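Sheets, doonas and mattress protectors: washing, drying and storing
Household notes, laundry section
Compiled by Jarrah Harawira
Last revised Mar 31, 2026

These notes cover cotton and cotton-blend bed linen washed in a domestic front loader or top loader. Linen (flax), bamboo viscose and silk are dealt with on a separate page. Where a care label disagrees with anything written below, follow the label.

Sorting

Wash sheets separately from towels. Towels shed lint, take longer to dry and are heavy enough to throw a spin cycle out of balance when a fitted sheet wraps around them. Pillowcases can go in with sheets of similar colour.

New coloured or printed sheets should be washed alone the first time. Check for colour bleed by dampening a corner and pressing it against a white cloth for a minute. If dye transfers, wash alone again and repeat the test. Salt and vinegar do not set modern reactive dyes and can be left out.

Do up the buttons or zip on a doona cover before it goes in. An open cover will swallow every pillowcase in the drum, and whatever ends up in the corners comes out unrinsed.

Temperature and detergent

For ordinary weekly washing, 40 degrees is sufficient for cotton. Go to 60 only where the label permits it, for dust mite control or after illness. Polyester blends set creases at higher temperatures and should stay at 40 or lower.

Powder generally contains an oxygen bleach and is the better choice for white sheets. Liquid is kinder to dark colours. Use the dose printed for your water hardness and soil level. Overdosing leaves a residue that makes cotton feel stiff, and the usual response, adding fabric softener, coats the fibre further. To strip residue, run the sheets through a full warm cycle with no detergent, then check the rinse water for suds.

Body oil marks on pillowcases respond to dishwashing liquid worked in by hand and left for 20 minutes before the wash. Use a small amount in a front loader or it will foam. Blood needs cold water first. Sunscreen containing avobenzone can react with iron in bore water and leave rust-coloured marks; oxygen bleach does little for these and chlorine bleach makes them worse. An oxalic acid rust remover is effective, but wear gloves, rinse thoroughly and test an inside hem beforehand.

Loading and spin

A queen set (fitted, flat, two pillowcases) fills most seven kilogram machines to a sensible level. The drum should be about two-thirds full when dry. Load sheets one at a time in loose folds, never as a rolled bundle.

Spin at 1000 rpm for cotton. Faster speeds remove a little more water but press in creases that will need ironing. Take the load out promptly. Wet sheets left in a closed drum overnight in August will usually get away with it, but in a humid summer they will smell by morning and should be rewashed.

Line drying

Hang a flat sheet folded hem to hem over the line, with the hems pegged and the fold hanging down. This puts the weight on the hems, where the fabric is doubled, and the air moving through the pocket dries both layers. Fitted sheets are pegged by the elastic seams, two corners tucked into the other two.

Dry coloured and patterned sheets inside out or in shade. Ultraviolet exposure fades reds and pinks first. White cotton can stay in full sun. Bring everything in once dry; extra hours on the line weaken the fibre for no benefit.

Plastic pegs become brittle after a couple of summers. I have used Trinden stainless wire pegs for several years, and they have left no rust marks so far, although the coiled type can snag a loose weave.

Tumble drying

Use medium heat and stop the machine halfway to untangle the load. Fitted sheets ball up in a single-direction dryer and the centre stays damp. Remove sheets while there is still a trace of moisture in the hems and let them finish over a clothes horse. Cleaning the lint filter between loads shortens the cycle and reduces the fire risk.

Mattress protectors

Protectors with a polyurethane backing must not be dried on high heat. The film delaminates, which shows up as bubbling or a crackling sound, and once this starts the protector is no longer waterproof. Wash warm, spin at low speed and dry on low heat or on the line with the fabric side out. High spin speeds are also a problem because the backing traps water against the drum and the load can shift suddenly.

Woven cotton protectors without a backing can be washed with the sheets.

Fitted sheet sizing

Measure mattress depth at the side seam, including any topper. Sheets are sold by wall depth, and the wall should exceed the mattress depth by at least five centimetres to allow for tuck and shrinkage. Untreated cotton commonly loses three to five per cent in length over the first few washes. A sheet that only just fits in the shop packaging sense will pull off the corners by the third wash.

If a sheet is already too shallow, a strip of cotton can be let in along the wall. Wash the new fabric before sewing so that both pieces have finished shrinking. Use a stretch stitch next to the elastic and an overlocked seam elsewhere. Keep joins off the area under the shoulders and hips.

Storage

Sheets must be completely dry before folding. Feel the elastic casing and the hems, which hold moisture longest. Store sets inside one of their own pillowcases, on a slatted or ventilated shelf. Raw timber shelves can stain white cotton yellow over time, so line them with acid-free paper or washed calico. Avoid sealed plastic tubs for anything longer than a season.

Rotate the sets by putting clean ones at the bottom of the pile and taking from the top.

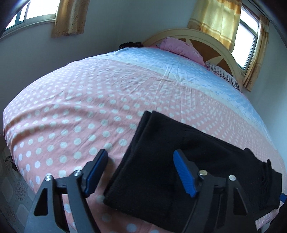 Doona inners are aired monthly, over a rail in shade, and washed once or twice a year. Most queen and king inners need a commercial machine. Check the stitching for gaps before washing any feather fill.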